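Werkstattbuch, Februar, Donnerstag

Weiter mit den alten Bürorechnern aus der Camitz-Abholung. Insgesamt 16 Geräte, davon sind jetzt 8 durchgesehen. Die übrigen stehen im Regal hinten links, die mit gelbem Klebeband sind noch nicht gelöscht und bleiben bis dahin im Haus.

Speichertest lief über Nacht. Bei 2 Geräten Fehler, beide Male immer im selben Adressbereich. Riegel quergetauscht, der Fehler wandert mit, also liegt es am Modul und nicht am Steckplatz. Die defekten Riegel liegen in der Schale mit dem roten Deckel, bitte nicht wieder einsortieren.

Lüfterkurve beim lautesten Gerät nachgestellt. Nach dem Ausblasen und mit neuer Wärmeleitpaste 56 Grad unter Last, eine Stunde lang stabil. Vorher hat er nach wenigen Minuten gedrosselt. Die alte Paste war hart wie Gips — Reste mit Isopropanol abgenommen, hat gedauert.
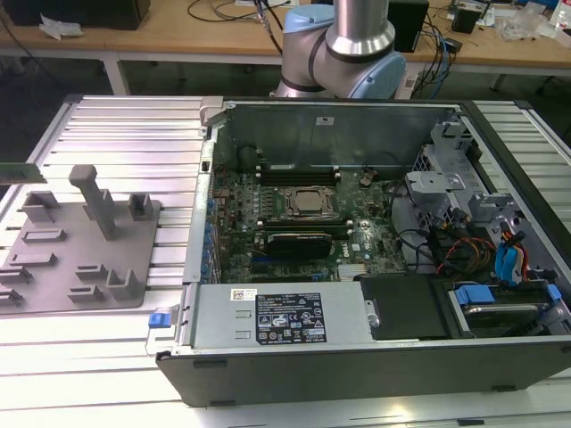
Knopfzellen tausche ich ab jetzt grundsätzlich alle, auch wenn die Uhr noch stimmt. Beim letzten Posten kamen drei Geräte deswegen zurück. Von Takagi ist noch eine halbe Packung da, reicht für diese Runde, danach nachbestellen.

Löschprotokolle: Arketis bricht bei den älteren Platten ohne Meldung ab, wenn der Ruhezustand im BIOS aktiv ist. Vorher ausschalten, dann läuft es durch. Protokoll ausdrucken und in den Ordner, die Datei allein reicht Sustilon nicht.

Offen:
Netzteil mit Spulenfiepen unter Last messen
Etiketten für die fertigen Geräte drucken
Isopropanol ist fast leer
Klären, ob Sustilon die Gehäuse ohne Platte auch annimmt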